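Chapter 7

Working Beside the Arm: Rules, Standards and Good Habits

In this chapter you will learn to:

tell the difference between a law, a standard and a shop rule
carry out a risk assessment for a small robot cell
set up a bench, a floor and a stop button so that other people can use them safely
write a cell sheet that someone will want to read

Key terms: hazard, risk, reach envelope, safeguarded space, pinch point, protective stop, emergency stop, teleoperation, cell sheet

7.1 Why start with the rules?

By now you have moved an arm, taught it a path and probably watched it drop something. Good! You know enough to find this chapter interesting. Safety rules read like a phone book when you have never stood next to a running machine. Once you have, every clause starts to sound like somebody's bad afternoon.

Take the Utia packing line, which we met in Chapter 2. The plant moved 3,000 cartons a shift and had a fence, a light curtain and a locked gate. People were kept out, the arm was kept in, and the rules fit on one laminated sheet. Now shrink the arm until it fits on a table and take the fence away. Put a person beside it who needs to swap the parts every few minutes. The forces are smaller, but the person is far closer, and the tidy line between "robot space" and "people space" has gone. Most of the work in this chapter lives in that gap.

7.2 Laws, standards and shop rules

These three get mixed up all the time, so let's sort them out.

A law is made by a government. In most places it says that an employer must keep workers reasonably safe, and it says very little about robots as such. You have to obey it whether or not you have read it.

A standard is written by people in the field and published by a standards body. ISO 10218 deals with the safety of industrial robots, and it's the one you will hear mentioned most often. A standard is usually voluntary until a law, a contract or an insurer points to it. After that it has teeth.

A shop rule is whatever your own lab, school or plant has decided. "Hair tied back" is a shop rule. So is "no coffee on the bench." Shop rules can be stricter than the standard, and they often are, but they can't be looser than the law.

When two of them disagree, follow the stricter one and tell your supervisor about the clash. Write down what you did.

7.3 Hazard and risk

A hazard is something that could cause harm. Risk combines how bad the harm would be with how likely it is. An arm's elbow joint is a hazard every minute of the day. The risk it carries depends on who can reach it, how fast it moves and how often anyone goes near.

For a small cell, walk around it with the power off and look for these:

Crushing and pinching. Check between links, between the fingers, and between the arm and anything that doesn't move. A rail or a wall will do it.

Striking. Trace the full reach envelope, which is all the space the arm could get to. Don't stop at the space your program uses, as programs have bugs.

Overlap. Where two arms share a table, each one is an obstacle to the other. Mark the shared zone on your drawing.

Tripping. Floors collect cords. In small labs this is often the likeliest hazard on the whole list, and students nearly always leave it out!

Stored energy. Air lines, springs and a raised arm can all still move after the power goes off. Find out what your arm does when it loses power. Some hold their position and some sag.

Score each hazard for severity and likelihood, then work from the top of the list down. Remove the hazard if you can. If you can't, guard it or slow it down. Signs and training come last, because they depend on everybody having a good day.

7.4 Stops

A protective stop is part of normal work. The arm pauses, keeps its place and can be restarted once the cause is cleared. An emergency stop is for danger. It needs a deliberate reset, and resetting it must never start the arm by itself.

Try this in your own lab. Stand where you would stand to load the cell, shut your eyes and reach for the stop. If your hand doesn't land on it, move the button. The training centre at Segers asks every new operator to do this before a first shift, and it's a brilliant test that takes no equipment at all.

Check the emergency stop at the start of each session, with the arm moving slowly and nothing in the fingers. Record the result, even when it's the same result you recorded yesterday.

7.5 Soft goods and two-arm cells

Cloth is wonderful to work with. It is light and cheap, and it never does the same thing twice. It also tempts people to reach in. A block that lands crooked looks finished, but a towel that lands crooked looks as if it needs just a little tug, and out goes the hand.

The rule in this book is simple: hands stay outside the rails until both arms are in a protective stop. One stopped arm isn't enough. In a teleoperated cell, where people steer the arms directly, the person steering must also let go of the controls and say "clear" out loud.

Look at the cell below as an inspector would. The arms are mounted on opposite side rails and both reach in toward the middle, so the overlap zone is right where the cloths are. Follow the cables as well, both those hanging over the left rail and those running across the floor.

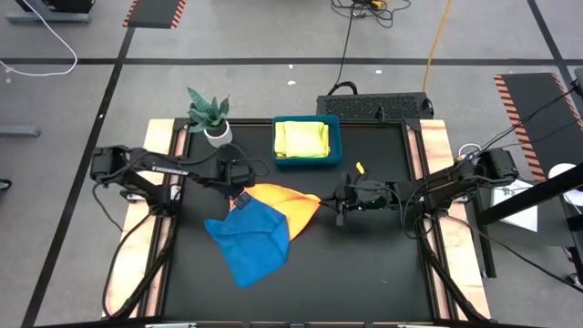
7.6 The cell sheet

Every cell should have one page posted beside it. The Grolinard workbook, which goes with this text, has a blank one you can copy. Keep it under 200 words and include:

what the cell does, in one sentence
the top speed allowed while a person is within reach
where the stops are
what each arm does when the power is cut
who may run it, and who to call

Date it, and replace it when anything on the bench changes. A sheet that describes last term's gripper is worse than a blank wall.

Before you go on

Pick a cell in your own lab and sketch it from above. Draw the reach envelope of each arm in a different colour and shade the overlap. Add every cord that crosses a walkway. Keep the sketch handy for Section 7.7, where we put the Roma cell through a full risk assessment and you will do the same with yours.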